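Quick answers for the Mostis open day at Clellport. Will tidy this up later – mail Delali Abugri if something's missing.

**When does it start?**
Doors 10 am, first demo 10:30. Last one at 3. Come early if you want a turn.

**Do I need a ticket?**
No. Sign in at the desk, get a sticker.

**What will I see?**
Hand-held gripper demos, mostly. Elikem Ansah runs the table. You hold the tool, squeeze, pick something up, put it down. Same motion over and over – we had 173 tries logged at the June one.

**Is it hard?**
Not realy. First few goes are clumsy. Open wide, come in low, then close.

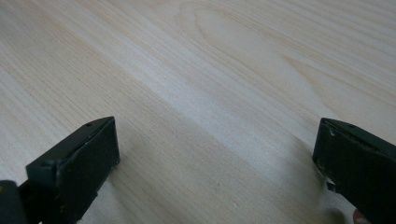

*Fingers open over the table, view from the gripper's camera.*

**Why are the fingers so scuffed?**
Use. Edges go first, the dark coating chips off. We swap them when the grip gets bad, not when they get ugly.

**How many recordings do you need?**
Depends on the task. Simple pick and place, about 1000. Folding is more like 4000, and we're not there yet.

**Can kids try it?**
Yes, from age eight, with an adult next to them. Younger ones can watch.

**Are you filming people?**
Camera points down at the table so hands can end up in it. Faces shouldn't. If you don't want your turn kept, tell Elikem and he deletes it on the spot.

**Parking?**
Behind the Flinska building. Fills up by 11. The Alemayehu Street lot is a five minute walk and usualy has room.

**Food?**
Coffee and water only. Bring a sandwich.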